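Do paper gift bags hold up as shopping bags?

Baltazar Tapia
My sister swears by saving the paper bags from gift shops and using them for snacks and small shopping. I've tried 7 or 8 and I don't trust the handles. Is there a trick, or is she just lucky? 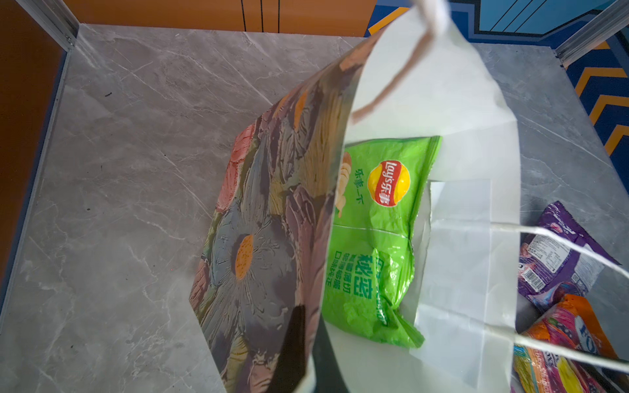
Hefin Bellis
Twisted paper handles are only as good as the glue patch inside the rim, and I wouldn't believe any weight printed on the bottom. Crisps are no test at all. A bag of Lay's in a flowery carrier like that one weighs next to nothing — try two tins of beans and walk to the bus stop. I'd put a strip of tape over each patch and still keep a hand underneath.

Lakness
Mine did 20 trips, no tape. Never had a problem.

Clitport
20 trips with what in it? I had one go on the stairs with a 700 g jar. Use cloth.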